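Paltness Hand Grippers (pair)
Handheld grippers for recording demonstrations
Sold by Kudunov
Page updated 19 April 2026

Hi, I'm Yuto Higuchi, and I look after the Paltness line at Kudunov. If you've landed on this page you probably have a policy to train and not nearly enough examples to train it on. Same here, a while back! I wanted demonstrations from real desks and kitchens and I didn't want to haul an arm into every one of them, so we made a pair you just pick up and use.

You hold one in each hand and do the job. The fingers do the grasping, the square markers on the body give the tracker something to lock on to, and the head camera records the whole thing from your point of view. I like desk work as a starter task — tidying up, moving a mouse or a keyboard, pushing in a chair — because the objects are familiar and people get the hang of it fast.

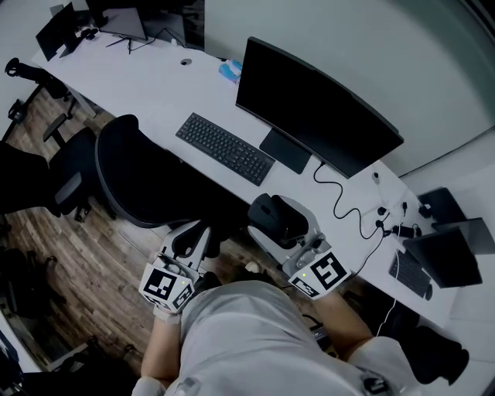
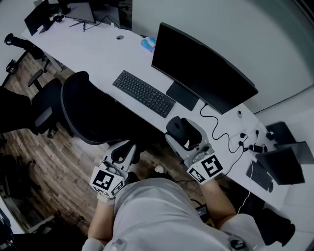 Paltness pair in use at an office desk, right gripper at the mouse in both views.

A few things I tell everyone who writes in. Keep both grippers in view of the head camera, even when only one is working. It's very easy to let the idle hand drift down by your hip, and then you lose its markers for half the episode (I still do this). Wear whatever you normally wear, but roll up long sleeves if they flop over the markers. And vary things between takes! Shift the keyboard, turn the chair, come at the mouse from the other side. A pile of takes with everything in the same spot teaches the model that one spot and very little else.

As for how many takes you need, it depends on the task. My own desk set, the one I use to check new firmware, has 439 episodes in it, and I threw out plenty before I got there. If you're planning a bigger set, the case holds up fine. We put a pair through 1000 takes in December before we let this version out the door, and the only part we swapped was a finger pad.

What you get
Left and right gripper, matched
Marker set, already fitted
3 spare pairs of finger pads
Charging lead and carry case
One seat of Jovton, our recording software

Jovton saves each take as its own folder and lets you trim the start and end before you export. There's an Erraji export too, if that's what your training code reads.

Orders ship within 21 days. You can send the pair back in that time after delivery as well, provided the markers haven't been peeled off (please don't peel them, they're a pain to line up again).

Head camera sold separately. Ask me if you're not sure yours will work — the model name is usually all I need.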